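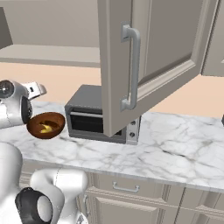 Kitchen robot trials halted after arm struck cabinet door

30 April 2019

Gokar has stopped all trials of its kitchen assistant software after a fault caused a robot arm to swing into an open cupboard door at a test flat in Prydderch. No one was hurt. The company said the arm was carrying a ceramic bowl when it hit the door, and that the bowl broke on the floor.

The software, called Tendimer, is meant to let a robot clear worktops, put dishes away and load small appliances in the homes of people who have trouble lifting or reaching. It is trained in a simulated kitchen before being moved to real machines. Gokar said Tendimer had completed 3935 simulated runs of the bowl task before it was cleared for use in the flat.

According to a notice sent to trial partners, the fault lay in how the software kept track of cupboard doors. When a door was opened, its position was stored once and then treated as fixed. If the door moved afterwards, even by a few centimetres, the robot went on planning around the old position. In the flat, the door had drifted on a loose hinge between the time it was opened and the time the arm lifted the bowl.

The same thing did not come up in simulation as the doors there stayed exactly where they were put. Engineers have gone back to the simulated kitchen to repeat the task with doors that swing, sag or close part way while the arm is working. In the first batch of 417 repeat runs, the arm or the bowl touched the door in 54.

"We had tested picking up the bowl very thoroughly and we had tested the doors very thoroughly," said Octavio Huamán, who leads the safety team at Gokar. "We had not tested a door that changes its mind. It should have been on the list and I am sorry that it was left off."

A second problem made the collision worse. The arm has a contact limit that should stop it when it meets something unexpected. The limit had been raised in an earlier update to prevent false stops when the gripper pressed on the rim of a heavy dish. The new setting applied to the whole arm and stayed in force for as long as the robot was holding something. The arm pushed against the door for just under two seconds before a technician pressed the stop button.

The technician was standing on the other side of the room, as the trial rules require. Nobody is allowed within reach of the arm while it is moving, and Gokar said this rule would stay in place when trials start again.

Samach, the housing provider that owns the flat, said it had been told of the collision the same afternoon. It has asked for a written report and will not allow the robot to be switched on in any of its properties until it has read it. The damaged door has been taken down and kept for inspection. Two tenants who had agreed to have the robot in their homes for a fortnight in July have been told that the visits may be put back.

Gokar said three changes were being made. Door positions will be checked again before each movement of the arm and while it is under way. The contact limit will go back to its former value, with the higher setting allowed only at the gripper. The robot will also be made to put down whatever it is holding, where it can do so safely, if it loses track of a door.

The revised software must complete more than 1000 simulated runs with moving doors, without contact, before it goes back on a real arm. Those runs will cover upper and lower cupboards, drawers and appliance doors. Huamán said he would not give a date for the return to the flat until they were finished.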